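Entry 21

The Torard rules allowed a team of two and gave 400 points for a full memory swap. Annelies Steiner had written the arm program. Mechthild Marti had written everything that told the arm where to go.

Run 3 was set for 4:10 in the afternoon. Steiner checked the joint limits twice and saved the file under a new name.

"Your offset is still in inches," Marti said.

"It was converted at lunch."

"The X value was converted at lunch."

Steiner opened the file again. The Y value was in inches. She changed it, recompiled and said nothing for the length of the build. The team from Gasser had lost their entry in July to the same kind of error, and she had laughed at them then - loudly, in a corridor.

The tower went on its side with the panel off and the socket bracket open. Marti read the fixture coordinates aloud and Steiner typed them in. A green board stood at a slant in its slot, and the gripper waited near the table edge.

"Tolerance?" Marti asked.

"Two millimeters."

"Tusent had one."

"Tusent had a sponsor." 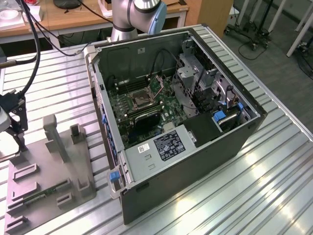
Run 3

Marti held the stop button in her left hand. Steiner pressed Enter. The arm took its first position and paused there, as programmed, for the operator to confirm.

"Confirm," said Marti.

Steiner confirmed.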